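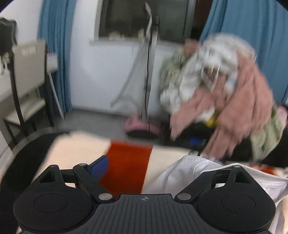 Frequently asked questions: the Kultivetti folding study

Categories: Methods, Household tasks, Imitation learning

What is Kultivetti trying to find out?

We want to know how well a policy for folding clothes can be learned from demonstrations recorded in ordinary bedrooms, with no robot in the room. People do the folding with hand-held grippers, and the recordings are used to train a two-arm robot in the lab at Prasov. The question behind the study is narrow: does it help more to record many shirts in one home, or a few shirts in many homes?

How many demonstrations did you use?

The first release has 2499 demonstrations from 19 homes. We dropped a further set before training because the tracking was lost partway through the fold. Those are listed in the release notes and can be downloaded separately.

Why hand-held grippers and not teleoperation?

Cost and speed, mainly. A person with a gripper in each hand works much closer to normal pace than a person driving two arms from a distance. The fingers on the hand-held tool have the same shape as the ones on the robot, so a grasp that works in one should be possible in the other. It isn't always — the robot can't reach across a wide bed the way a person leaning over can, and we had to filter for that.

What does a single demonstration contain?

One garment, from the first approach to the last release. It includes the wrist camera video, the path of each gripper through space, and how far the fingers are open at each step. Carrying clothes to and from the bed is recorded too but labeled as a separate task, and the folding policy never sees it.

Do you tidy the room first?

No. Early tests in the lab used a bare table, and the policy trained on them fell apart as soon as there was a second piece of fabric nearby. In the home recordings the shirt is spread out next to whatever else is on the bed, and patterned blankets are welcome. 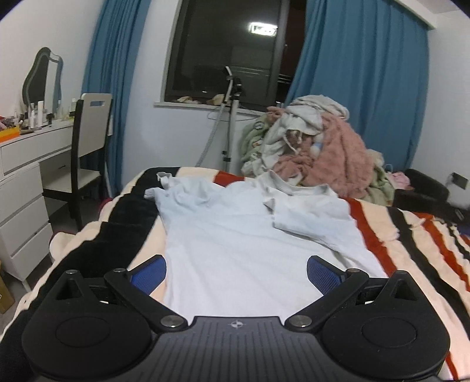 Carrasco wrote in to ask whether the policy is just learning where the edge of the bed is, and whether anyone had tested it with the shirt turned the other way around. It's a fair question, and it comes up often enough to answer on this page.

We did test it. With the collar pointing away from the robot, the policy finished 81 of 100 folds. With the collar pointing toward it, the figure was 64. So position and direction do matter, more than we would like. Adding turned shirts to the training set closed part of the gap, and those results will be in the next report.

What counts as a finished fold?

Both sleeves in, the hem brought up to the collar, and no part of the shirt sticking out past the main rectangle by more than 3 centimeters. Wrinkles aren't scored. A fold that is opened up and redone within the time limit still counts.

Which garments are covered?

Short-sleeved T-shirts only, for the scored results. Light plain shirts turned out to be harder than dark ones in our tests, since the sleeve edge is difficult to pick out once it lies over the body of the same color.

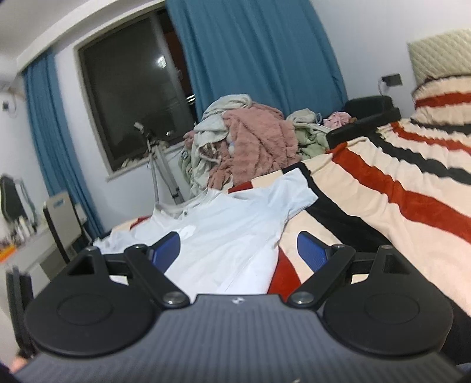

Long sleeves, hoods and anything with a drawstring are in the raw recordings but have no scores yet. We started labeling them in September and expect that to take a while.

So, one home or many?

Many, up to a point. With the total number of demonstrations held fixed, going from one home to three gave the largest gain. After that each new home helped less. The full table is in the report.

Can I use the data with a different arm?

Yes, if your fingers open at least as wide as ours. The Brernamo converter will rewrite the gripper paths for another arm and flag the ones it can't reach. Check the flagged ones by hand — it is sometimes too strict near the base.

Page last updated 11/20/22

Related
Kultivetti release notes and known problems
Brernamo converter: setup guide
Calibrating a pair of hand-held grippers
Prasov lab: earlier work on towels

Contact the project | Terms of use | Back to top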